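2021-05-23

Ball rebound work, continued from Friday. Bench 2, indoor half of the Kerkdale shed. Match balls from the Gallenano order, size 5, thermally bonded. Same drop rig as last month with the new release collar.

Aim was to settle whether the spread in rebound height we keep reporting to the club comes from the balls or from us. The goalkeeping coach says the new batch "skips" off the synthetic pitch, and Živko wants a number to take back before training loads are fixed for the second half of the season. My suspicion is still the inflation routine.

Procedure: ball conditioned overnight in the shed, inflated to nominal with the hand pump, left to stand, topped up, dropped from 2 m onto the steel plate. Height read from the bottom of the ball at the top of the first bounce. Six balls, 20 drops each, rotating the ball between drops so that no panel takes more than its share. Valve always to the side. Drops that clipped the collar were thrown out and repeated, and are marked with a stroke in the drop sheet so they can be told from the originals.

Gauge: the Avotiņš dial gauge, checked against the reference column before the first ball and after the last. It read slightly high both times, same direction, same amount as near as I can judge from the needle. I have left the readings uncorrected in the sheet. Anybody using them should apply the offset on the inside cover, dated column, last row. Do not use the older offset above it. That one belongs to the gauge before the glass was replaced.

Results, short form. Balls A, B, D and F sit on top of each other. I can't separate them by rebound and would not try. Ball C is lower than the group across the whole run and gets lower as the run goes on. Ball E starts with the group and wanders, mostly upward, then comes back after the break.

C is a leak. Pressure taken at the end of its run was down, and with soapy water on the valve there was a slow bead. Swapped the valve insert, re-inflated, stood it again, did a short second run. It then joined the group. The first C run should be kept in the sheet but excluded from the batch figure. It is the likely source of the low outlier Priit Lukoševičius asked about in his email, as C is also the ball they had at the set-piece session.

E is less clear. Mass and circumference are inside tolerance. Seams fine under the lamp. The wander lines up with when the roller door was open, and E was the ball on the plate for most of that time. The logger by the door shows the air temperature moving. The logger on the bench hardly moves. I would like to say the ball was being warmed between drops on the sill, where I had been setting it down, but I did not record the surface temperature, so it stays a guess.
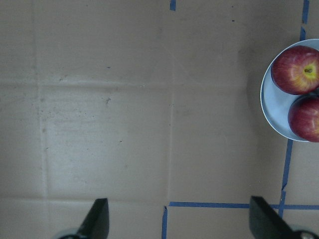
Repeat E with the door shut and the ball kept in the rack between drops. If it still wanders, cut it. We have spares from the same carton and the club has already agreed to lose one.

Turf tile. Ran the same balls on the synthetic tile after lunch, infill brushed and levelled with the screed between balls. Rebound is lower than on the plate, as expected, and the spread is wider, as expected. What I did not like was the drift within a single ball's run. By the end of each set there was a visible dish under the drop point and the infill had moved to the edge of the tray. Brushing every drop is slow but I think it has to be done, or else we move the tray a hand's width after each drop and accept that we are sampling the tile as well as the ball. Živko Shehu prefers the second. It is closer to a pitch. I prefer the first for comparing balls. We should probably do both and stop arguing about it.

Tray mass with infill at start was 735 g over the figure in the method sheet. The sheet was written for the old tile with the thinner shock pad. Needs updating, my job. The current value is pencilled in the margin.

On the "skip" complaint: nothing in the vertical rebound supports it so far. The new balls are not livelier than the old ones off either surface. A skip is an oblique impact with some spin on it, and a vertical drop says very little about that. The angled launcher would tell us, but the left wheel is out of true and throws the ball off line. Pukura have the drawing for the replacement hub and quoted a delivery I consider optimistic. I would not promise the club oblique data before September.

In the meantime there is a cheap check. Roll test on the ramp, dry tile and then watered tile, same six balls. If the new cover has less grip when damp, it ought to show as a longer roll. The coach's sessions are mostly early, with dew on the pitch, and the old balls were worn rough by the time he was comparing them. New against worn is a poor comparison in any case. Ask for two of the worn ones back before they go to the juniors.

Camera note for whoever runs it next: the high-speed unit loses its trigger if the laptop goes to sleep, and it does not warn you. I lost the first set on ball B that way and had to repeat it. Sleep is now turned off in settings. Check it anyway. The scale board behind the rig had also slipped by about 6 mm at the top screw. Re-levelled before the counted drops and scribed a line on the post.

Outstanding:
Repeat E, door shut, surface temperature logged.
Tile run, both methods, balls A and D only.
Ramp roll, dry and watered.
Update tray mass in method sheet.
Order valve inserts, down to the last packet.
Reply to Priit re ball C. Tell him to check the valves on the rest of that bag before blaming the delivery.

Raw sheets are in the blue folder, scanned copy on the shared drive under rebound. File names follow the ball letter, then surface, then run. The second C run has an extra r on the end.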